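Prev by Date | Next by Date | Thread Index | Reply

Re: [ternley-toys] Sorting the gray bins
14 October 2024

Folasade Mohammed wrote:
> Are the dark gray bins going out to Tillwood as they are, or do the
> toys get sorted first? I have 13 of the small boxes here if anyone
> wants them. Also, what happens to flat stuff like boards and panels?

Sort first. Toys come out and go in the small boxes, so yes please, bring all 13. Anything flat stays in the bin until the toys are out, then gets stacked by the door.

The bins need a wipe before they go back on the shelf. The floor of the one I looked at is stained and has pale dusty patches where it's worn. Warm water and a rag will do, don't use the spray. If a stain won't come up, leave it.

Six bins are going to Tillwood. The rest stay in Ternley until February. 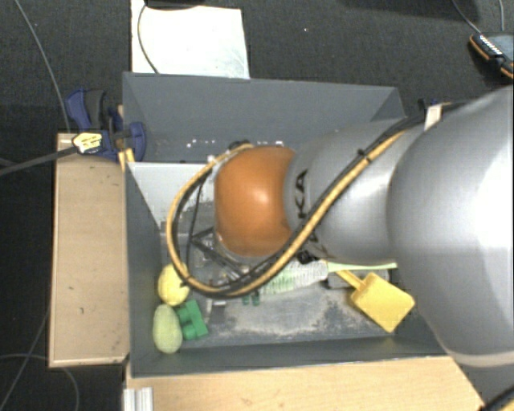
Gray bin, toys in the near left corner, light panel at the far left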